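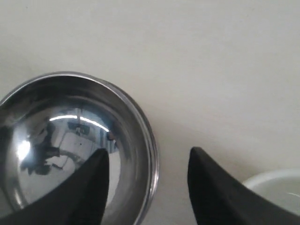
Bowl week, part one

I have been looking forward to writing this one up for most of September. We finally moved off blocks and onto bowls! If you've been following along you know the block stage dragged on (and on), and I was starting to see little colored cubes when I closed my eyes.

The new task is simple to say. There's a steel bowl, there's a white bowl, and the arm has to carry something from one into the other without knocking either of them around. I drive, the arm follows, and everything gets saved: the wrist camera, the joint positions, how far open the fingers are. One trip from start to finish is one example. The target for this task is 1000 of them, and as of tonight I have 34. Go ahead and laugh, but those 34 are good.

A word about the steel bowl, because I've gotten a little obsessed with it. From the wrist it's basically a funhouse mirror. The ceiling light turns into a long bent streak across the inside, and there's a tall dark shape in there too, all lumpy and stretched. When the arm moves, all of that slides around while the bowl itself stays put. My first thought was to swap it for something dull. Then I talked to Amirul Pelupessy, who did a whole summer of this kind of collecting on the Sutanto arm, and he told me to leave it in. People have shiny bowls in their kitchens. If the model only ever sees polite, matte objects, it's going to fall apart the first time it meets a real sink.

So the steel bowl stays, and I've started moving the lamp between batches so the glare doesn't always land in the same spot.

The white bowl has the opposite problem. White bowl, cream tabletop, and when it sits off to the right one of the black fingers can cover most of it. I can still pick out the gray line of the rim, so I'm hoping the network can as well. Amirul thinks I should tilt the camera up a bit. I want to finish this batch first, since changing the view halfway through would mean keeping two sets of everything, and I know what my folders look like already.

How a session goes

I do batches of 6 and then stop. That sounds tiny, but my driving gets sloppy fast. By the seventh or eighth try in a row I'm cutting corners over the rim and grabbing at things, and the model will happily learn every bad habit I have. After each batch I play back all of it at double speed in Gelum, which is the viewer I've been using since the block days, and mark each run keep, toss, or maybe. The maybes are the fun ones. Tonight there were two: in one I missed the grab, backed up, and got it on the second try. I used to toss those. Now I keep them! A run with a mistake and a recovery shows the model what to do when things go wrong, and a perfect run never gets to teach that.

Between runs I shift the bowls. Sometimes a little, sometimes I trade sides completely. I wrote a small script that picks the layout for me, because left on my own I put the steel one on the left every single time.

Things still bugging me

The start position. I always begin from the same pose out of laziness and I need to quit that.

Timestamps. Savgate, the logger, drifts a hair against the camera on long sessions. Restarting it between batches helps, but I'd love a real fix. If you've run into this, please leave a comment.

Speed. I'm slower than I was with the blocks. Watching the playback, I hover over the bowl forever before going down, so the model is going to be a hoverer too unless I loosen up.

Next up is a first training run once I get past the first hundred or so, just to see what it does. I expect it to be terrible and I can't wait. The block model spent its whole first evening waving at the table, and I still have the video.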